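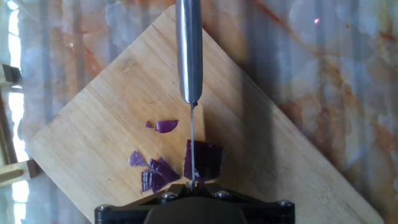 Soudabeh Pakzad

Red onion is good raw, but only if the pieces are close to the same size. Big chunks take over a salad and small scraps disappear into it. One onion takes me around 11 minutes from peeling to bowl, and most of that is the soaking.

What you need

1 medium red onion
A kitchen knife with a sharp edge
A cutting board, wood or bamboo
A bowl of cold water

Steps

1. Put a damp cloth under the board if it slides on your counter.

2. Trim the top, halve the onion through the root, and peel off the papery skin along with the first layer if it feels leathery.

3. Lay each half flat side down. Slice from top to root, stopping short of the root end so the layers hold together.

4. Turn the half and cut across. The pieces will fall away in little stacks.

5. Pull the thick stacks apart with your fingers and cut any that are still too large. Keep the tip of the knife low and bring the heel down.

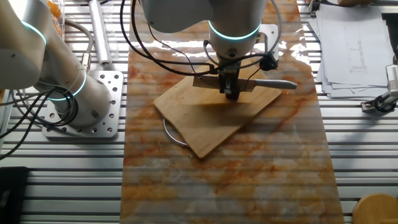 A bamboo board set at an angle, with the knife held level over it.

6. Soak the pieces for five minutes if you want a milder taste - skip this for cooked dishes. Drain well.

Leftovers keep in a lidded jar in the fridge until the next day. Rinse the board right away and stand it on its side to dry.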